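5 Feb 2019

Up before the alarm and walked to the allotment while it was still half dark. The ground was too hard to do much with. I cleared the last of the sprout stalks, tied up the raspberry canes that came loose in January and put a new hinge on the shed door. The old one had rusted through. Plot 9 has been given up at last, so the path on that side may get cut this year.

Diễm Hoàng came by with the seed order forms. We are going with Kernlow again for the broad beans and onions, and trying Samard for leeks as theirs are cheaper by the tray. I put myself down for 300 onion sets, which is too many, but Nhung will take a third of them.

Bus home, the 702, late as usual. Soup for lunch. Spent the afternoon copying the frost dates out of the old notebook, as the damp has got into it and the first pages are going.

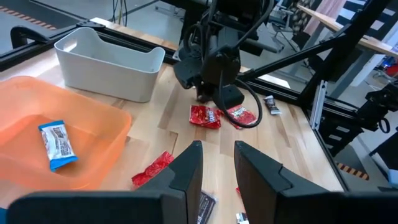
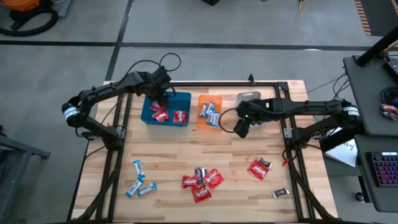
Zalmont Allotment Club – Plot Diaries

After tea I went through the seed tin. The parsley is four years old and can go on the compost. The lettuce I will test on wet kitchen paper before I buy more. Found a packet of sweet peas I had forgotten, and put them to soak overnight. They should have gone in back in the autumn, but I have had flowers from a late sowing before.

Nhung Kiều rang at eight to ask if I still had the long ladder. I have not – I think it is behind the Tạ greenhouse, where we left it after doing the gutters. She wants it for the pear tree, which needs pruning before the buds move. Said I would help if it stays dry.

Bed early. Back sore from the stalks.

Recent entries
Potatoes in egg boxes
Water butt frozen again
What I sowed and what came up
Mending the cold frame

Comments

Marrowman: Old parsley can surprise you. I would sow it thick in a spare corner and see.

Diễm: Forms went off this morning. You are down for 300 sets and 100 leeks, shout if that is wrong.

plot14: Ladder is by the tap now, I moved it.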